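**Notes on looking after one hand-held gripper, posted as I go. Sceptical by trade, sorry.** 1/

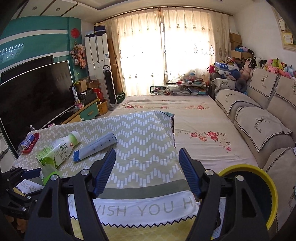
## 2/

I've been handed the upkeep of the gripper with the blue ribbed pads. The Jevness write-up says it needs "virtually no maintenance". I have read that sentence about a lot of machines and I've owned a spanner through all of them.

## 3/

Two fingers, black linkage arms, four silver pivot screws on each finger. The pads get all the attention. My money is on the screws.

## 4/

Why the screws: a loose pivot doesn't look loose. The finger still opens, still closes, still holds a bottle of coconut water if you're generous about how you grab it. What changes is where the tip ends up. You'd never spot it by watching.

## 5/

So the first job each morning is dull. Gripper flat on the bench, fingers half open, and I waggle each tip sideways with a thumb. If it clicks, the screws come out, get cleaned and go back in. I don't tighten what I haven't cleaned. I've made that mistake before and spent an afternoon drilling out the result.

## 6/

Sachiko Ogura uses a torque driver for this and thinks I'm a caveman. Fair. But the figure she was given came off a slide with no screw size on it, and I'm not setting a driver to a number from a slide. I go until the play disappears, then check that the finger still falls open under its own weight.

## 7/

If it doesn't fall open, you've gone too far. Back off a hair. Try again. Yes, that's the whole procedure.

## 8/

Pads next. The ribs fill up. Fluff off fabric is the worst of it, then whatever comes off snack packets, then skin grease from people who like to squeeze the fingers when they're thinking (Seul-gi).

## 9/

Warm water, a drop of washing-up liquid, an old toothbrush, brushing along the ribs. Leave to dry with the fingers apart. Medrano sell a pad cleaner for this. I did one finger with theirs and the other with Fairy for a fortnight and couldn't tell them apart. Small test, one bench, make of it what you like.

## 10/

Please don't use alcohol wipes on them every day. I can't prove they're what stiffened the last pair, but that pair was wiped daily and it went shiny, and a shiny rib slides on a bottle cap.

## 11/

Someone asked when to change pads. The sheet says every 228 hours of use. Where does 228 come from? I asked. Nuanchan Nilsuwan, who at least picks up the phone, thinks it was the length of somebody's trial, and it got copied into the sheet when the trial stopped.

## 12/

So I ignore the hours and do a slip check. Same plastic bottle every time, a bit of tape on it so I know where I gripped last. Close, lift, tilt, hold to a slow count of 14. If the tape has crept, new pads. Always both fingers. One new and one old will twist whatever you pick up.

## 13/

Ha-rang Ki says a full bottle is too easy and I should be checking with something thin and light, like one of those slim packets with a crimped end. Tried it. Annoyed to report that it's a better check. The bottle forgives a finger that closes slightly crooked and the packet spins straight away.

## 14/

Both go in the kit bag now, then. Bottle for grip, packet for alignment.

## 15/

Alignment, while we're here. Close the fingers slowly on a strip of paper. You want it held evenly from the base of the pad to the tip. If it only pinches at the tip, look at the linkage before you start shimming the pad. I have taken shims out of this gripper that were hiding a bent arm. Two of them, stacked, with glue.

## 16/

I would like to know who glued them. I'm told it was "before the handover". Everything was before the handover.

## 17/

On setting up in a furnished room, as it keeps coming up. Patterned tablecloths are fine. Soft things are fine. What I don't like is a cloth hanging over a table edge at finger height, as the linkage will find the hem sooner or later. Approach over the top of the table and keep the arms clear of the drop.

## 18/

And look at the light before you start. If there's a bright window straight ahead, go round the other side of the table at least once and see whether you still like your setup. The Skumulo checklist has a box for "adequate lighting". A bright window ticks that box, which tells you what the box is worth.

## 19/

Spares I carry: a set of pads, a bag of pivot screws, a toothbrush, a hex key that fits, and a hex key that nearly fits and that I can't seem to throw away.

## 20/

Thread lock: the weak stuff, a dot, on the threads and nowhere near the pivot face. Seo-ah Ha swears by none at all and re-checks after every session. She's more careful than me. If you're the sort to skip a check, use the dot.

## 21/

Reply to the chap from Finodex asking if I've "considered predictive monitoring". I have a thumb. Does yours cost less than a thumb? Genuine question, I'd read a data sheet if there were one.

## 22/

Log from the first stretch: 9 mornings checked, one click found, base screw on the left finger. Cleaned, refitted, no click next day. That isn't a fix until it's lasted a good deal longer, so it stays in the book as open.

## 23/

Edit to 9/: several people have told me that hard water leaves marks on blue pads. It does. Rinse with water from the kettle once it's cooled. It makes no difference to grip that I can measure, though it does stop people asking me if the pads are mouldy.

## 24/

Next job is the left finger again, with the linkage off this time so I can look at the holes. If they've gone oval, I'll be wanting a word with whoever wrote "virtually". Will post what I find.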